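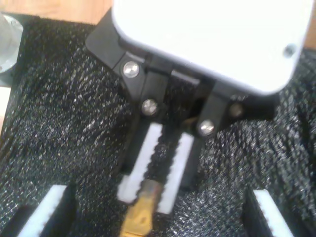

White housing and black bracket, seen close up.

About the Grullo Theater Company

Hello, and welcome! If you have found your way to this page you have probably either just seen one of our shows, or been handed a flyer outside the bakery, or are wondering whether your kid would like Saturday-style drama classes that don't happen on a Saturday (ours are after school, and there's a snack). Whichever it is, we're glad to have you, so pull up a chair.

Grullo is a small theater company and acting school in Bromstead. We put on plays, mostly ones you know and now and then one you don't, and between productions we teach people of all ages how to stand on a stage and be heard at the back. We got going in a borrowed church basement with a production of “The Seagull” that had more people in it than watching it. It was a snowy January and the heat went out during Act Three, and the audience stayed put in their coats right to the end. Several of them are still coming, and one or two of them are now in the shows.

After the basement came a stretch above a shoe store, where you had to take the quiet scenes slowly on account of the bell on the door downstairs, and then finally our own front door on Zevar Street. The building was a seed warehouse before us and we still find the odd sunflower coming up by the loading dock in summer. We moved in on 16/11/2018 and opened “Twelfth Night” far sooner than was sensible, with the paint in the lobby still tacky and a good many people going home with a green elbow. We have forgiven ourselves for that, and we hope they have too.

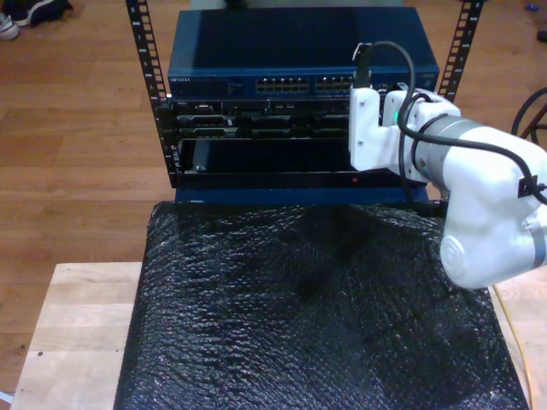

NETGEAR switch at the top of the rack.

What we put on

A season at Grullo is five plays. We try to have at least one Shakespeare, one comedy that you could bring your grandmother to (or that your grandmother could bring you to), and one new script by a writer from this part of the state. The new script is usually the one we lose sleep over and also the one people stop us about in the grocery store, so we keep doing it.

We cast from open auditions, every time, for every part. You don't need a headshot and you don't need to have done this before. Bring a speech you like, two minutes is plenty, and wear shoes you can move in. We also don't worry much about who a part was written for. We've had a woman as Prospero and a very tall young man as the Nurse in “Romeo and Juliet,” and both of them were so good that it felt a little odd to see anybody else do it afterward.

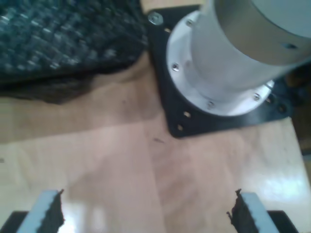

Khalil Srour still tells people that he only came in to read one messenger's speech, and that he went home with a script under his arm and no idea how he was going to learn it all. The part he liked best, he says, was the first read-through, with everyone around the table hearing the play out loud for the first time and laughing in places they hadn't expected to.

We like that part too. We always leave the first read-through open, so if you are curious how a play gets made you can come and sit in. Nothing to sign up for — just let us know at the box office window so we can put out enough chairs.

Classes

Our youngest group starts at age 8 and spends most of its time on games, voices, and making up scenes. The teens work toward a proper performance in spring, and they choose the play themselves after a lot of arguing. Grown-ups have an evening class that was meant to run for a single term and has simply never stopped. There's a scene study group as well, for people who want to take one scene apart slowly and aren't in any hurry to be seen doing it.

If money is tight, tell us. The Đặng Fund pays class fees for students who need it, up to $500 a year each, and the form is a single page. Please do ask! We would much sooner have you in the room.

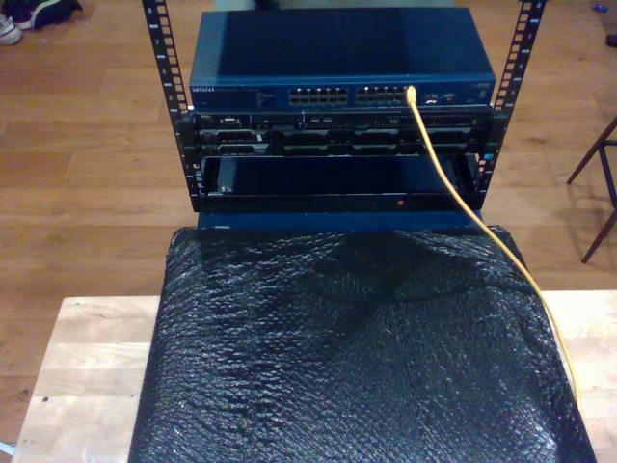 Rack rails and network switch.

Come and see us

The box office opens an hour before each show, and the doors to the house a half hour after that. There's coffee, and on opening nights there's cake until it runs out. Parking is easiest behind the building; come in off the alley and mind the step, which is higher than it looks in the dark. If you need a seat with no stairs, or would like a large-print program, say so when you book and we'll have it ready for you.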